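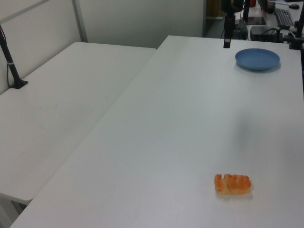

Rapport d'étape n° 10 - page 3

Programme « Pain du soir », aide à la distribution alimentaire
À l'attention de la fondation Lozano
Rédigé par Mawar Lau, relu par Khrystyna Nazarenko
2023-06-04

Où en est le programme

La convention signée avec la fondation prévoyait que les boulangeries du quartier Tiltov remettraient chaque soir leurs invendus à notre local, et que ces pains seraient redistribués le lendemain matin aux foyers inscrits. Sur le papier, le circuit fonctionne. Le tableau de suivi affiche 166 foyers inscrits, en hausse par rapport au rapport précédent, et le comité de pilotage s'en est félicité. Je suis plus réservé. Être inscrit, cela veut dire qu'une fiche a été remplie. Nous ne savons pas combien de ces foyers viennent toutes les semaines, combien sont venus une seule fois, ni combien se sont inscrits parce qu'on le leur a demandé au guichet.

J'ai proposé en réunion de remplacer ce chiffre par le nombre de passages. On m'a répondu que les deux seraient présentés côte à côte. Dans la version transmise au conseil, seul le premier figure.

Les boulangeries

Dix boulangeries ont signé la charte. Quatre donnent régulièrement, trois donnent quand elles y pensent, et pour les autres je n'ai rien trouvé dans les bordereaux du trimestre. La charte ne les oblige à rien, ce que j'avais signalé au moment de la rédiger. Elle leur fournit un autocollant pour la vitrine, et l'autocollant est bien en place partout.

La question de la qualité revient souvent. Les viennoiseries et les petits pains de forme individuelle partent vite, les grosses miches beaucoup moins, surtout quand elles ont déjà un jour. Deux boulangers nous ont demandé si nous pouvions les trancher sur place. Il faudrait une trancheuse, un point d'eau conforme et quelqu'un de formé. Rien de cela n'est au budget, et je déconseille de l'y inscrire tant que nous n'aurons pas établi que les miches tranchées seraient prises. Pour l'instant, cela repose sur une impression.

Le logiciel de suivi

Gundulari, le logiciel retenu l'an dernier, devait permettre de prévoir les quantités d'un jour sur l'autre. Je n'ai pas encore vu une prévision qui ait servi à décider quoi que ce soit. L'équipe du matin continue d'appeler les boulangeries par téléphone, et elle a raison. Le prestataire explique que l'outil a besoin de davantage de données pour s'affiner. C'est possible, mais la même réponse nous avait été faite au rapport n° 8, et aucun seuil ne nous a été donné à partir duquel il conviendrait de s'inquiéter.

Je recommande de ne pas renouveler l'option « prévision » et de garder le module de saisie, qui rend service pour les bordereaux. 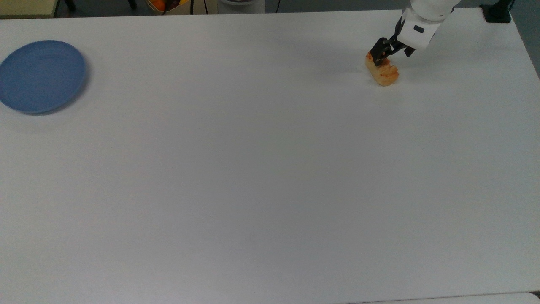 Pôle Alimentation et lien social - association Kestach

Les dépenses

Le poste transport est dépassé. La ligne prévoyait une tournée par soir ; en pratique il y en a souvent deux, parce que les fermetures des boutiques ne coïncident pas. Nous avons absorbé l'écart en reportant l'achat des bacs, et il nous reste 1000 euros sur l'enveloppe des imprévus. À ce rythme, elle sera consommée avant la fin du mois d'août.

Khrystyna Nazarenko pense qu'un regroupement des collectes réglerait le problème. Elle a dessiné un itinéraire qui tient debout - à condition que trois boutiques acceptent de préparer les sacs avant la fermeture. Une seule a dit oui. Je préfère donc que le budget révisé soit bâti sur deux tournées, quitte à rendre de l'argent si le regroupement aboutit.

Le gaspillage évité

La fondation nous demande un tonnage de gaspillage évité. Nous en avons fourni un dans les rapports précédents, et je souhaite revenir dessus. Le calcul additionne tout ce qui entre au local. Or une partie du pain collecté n'est pas distribuée et finit chez l'éleveur qui passe en fin de semaine. Par ailleurs, certaines boulangeries donnaient déjà leurs invendus à d'autres avant notre arrivée, de sorte que nous comptons comme évité un gaspillage qui n'avait pas lieu. Je n'ai pas de chiffre corrigé à proposer et j'ai laissé la case vide dans l'annexe. Une pesée à la sortie, tenue pendant un mois, suffirait pour repartir sur une base correcte. L'équipe est d'accord sur le principe, un peu moins sur l'idée de peser à sept heures du matin.

Ce que disent les foyers

Le questionnaire de satisfaction donne d'excellents résultats. Il est rempli sur place, devant la personne qui vient de remettre le sac. Je ne vois pas bien qui, dans ces conditions, cocherait « peu satisfait ». Les remarques libres sont plus utiles : l'horaire est trop matinal pour ceux qui déposent des enfants à l'école, l'entrée par la cour est mal indiquée, et plusieurs personnes souhaiteraient choisir leur pain au lieu de recevoir un sac déjà fermé. Ce dernier point ne coûterait presque rien et nous pourrions l'essayer dès cet été.

Demandes à la fondation

Nous demandons l'autorisation de transférer le solde de l'option « prévision » vers le transport. Nous demandons aussi que l'indicateur « foyers inscrits » soit remplacé, dans la grille d'évaluation, par le nombre de passages mensuels, même si la courbe doit y perdre. Enfin, le calendrier prévoit l'ouverture d'un second point de distribution à la rentrée. Je n'y suis pas favorable en l'état : le premier n'a pas de responsable fixe depuis le départ de la coordinatrice, et le recrutement n'a donné que deux candidatures, dont une retirée.

Les bordereaux, le projet d'itinéraire et le budget révisé sont joints en annexe. Le devis du transporteur manque encore et sera envoyé séparément.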